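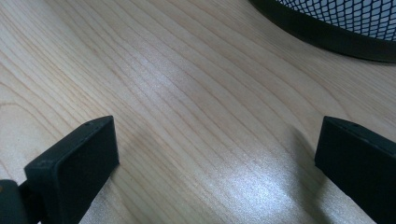

Deepika Nair replied that a choreographer's biography should be written by somebody who has never met the choreographer, and that in most theatres it already is.

Stage Door Help > Dance > Programmes and paperwork > Biography too long, everyone offended

Aslı Ersoy

I look after the printed programme for a small dance festival in Drarbridge in March. We have a mixed bill with four choreographers, and each was asked for a biography of up to 1,000 characters. Three managed it. The fourth sent 4,000, including every summer school he attended before the age of twelve and a paragraph on his relationship with stillness.

I cut it to fit. He has now written back to say that I have "removed the spine" and would like it all restored, apart from one sentence which he would like moved. The designer has room for 1,000 and no more, unless we drop the cast list, and the dancers might have views on that.

Do I have the right to cut it? And is there a usual order for these things? Mine all seem to start with where people were born, which makes the page read like a parish register.

Deepika Nair

Rights first. If your letter of agreement says "biography subject to editing for length", you're fine. If it says nothing, you can still refuse to print 4,000 characters, but you shouldn't print your own version under his name without his say-so. Send him the short one with a deadline, say noon, and tell him that if you hear nothing it goes in as it stands. People who have ignored you for a month will answer by ten to twelve.

As for order, I put the present job first, then two or three pieces with the company and the place, then training, then prizes if there are any. Birthplace can go at the end or go away altogether. Nobody in row F is choosing a seat by it.

Watch for "has worked with". It can mean ten years in the company or one afternoon in the same building. I ask which, politely, and the phrase often disappears by return of post.

I had one for a double bill at the Gezer that came back from its author at 544 characters after I'd begged for anything under 1,000. It was the best thing in the programme. He had left out himself, more or less, and talked about the piece.

Put the long version on the website. He can link to his stillness from there.

marley_and_rosin

just print it smaller

Netau

Please don't print it smaller. We did that at the Tavia one year and had 25 people in the foyer holding programmes at arm's length under the one good lamp.

Agree with most of the above, though I'd keep training near the top for anyone young, as it's often all they've got and their teachers come to the show. Also check spellings of company names against the companies' own sites, and do not trust the choreographer. Ours misspelled his own piece, two different ways, and then complained about the one we picked.

Aslı Ersoy

Thanks all. Sent the short version with a noon deadline. He replied at 11.54 with a new one, 1,000 characters exactly, and a photograph of himself that is landscape when we asked for portrait. I'll start another thread.

Contact us | House rules | © Stage Door Help | Back to top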